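Budgeting for a second cup-sorting arm, what am I forgetting?
Posted by grultdale_shop, 22nd December

Hi all! I'm planning next year's equipment money for our little bench and I've got 2433 dollars left for everything except the arm itself. We work with nested plastic cups, sorted by color, plus short mixed stacks. The quote from Sultex lists a gripper, cables and a table frame, but no spares. 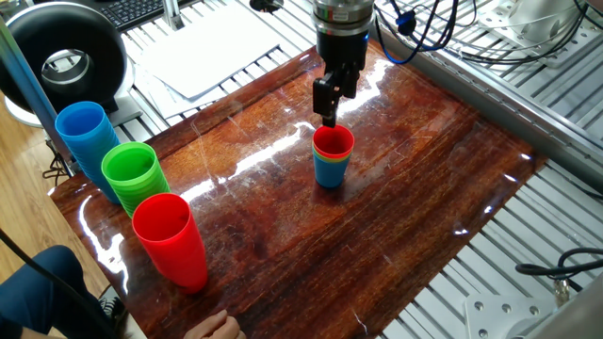
Boonsong Tanasarn
Put spare fingers on the list before anything else. I'd buy 2 sets. Also ask Sultex what shipping costs, ours was a nasty surprise.

negash_fan
Get the slotted aluminum table, you'll move the mounts more than you think (I sure did!). Cups are cheap, so order 40 of each color and forget about it.
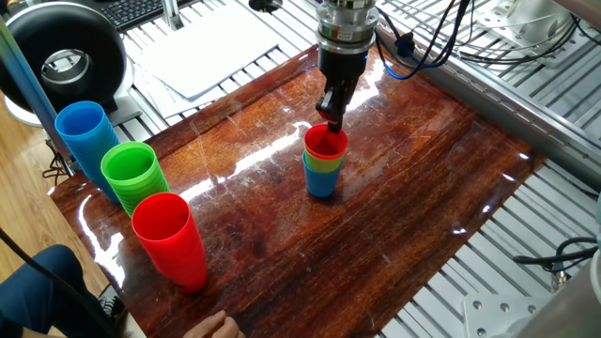 Do you need the service plan in the first year? Skip it if the warranty runs 12 months, and save that money for year two.

My other tip is to price the board on top separately. A shiny finish like this one

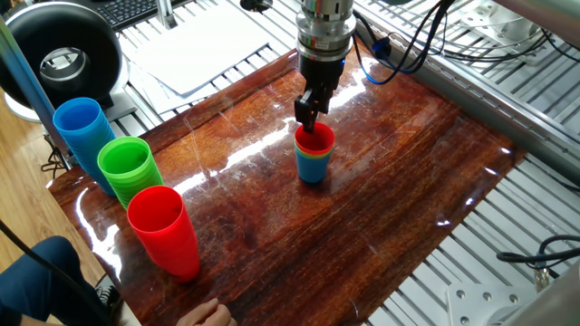

looks great but I'd get a quote for a matte one too, and I'd ask Zatusach as well as Sultex before you sign anything.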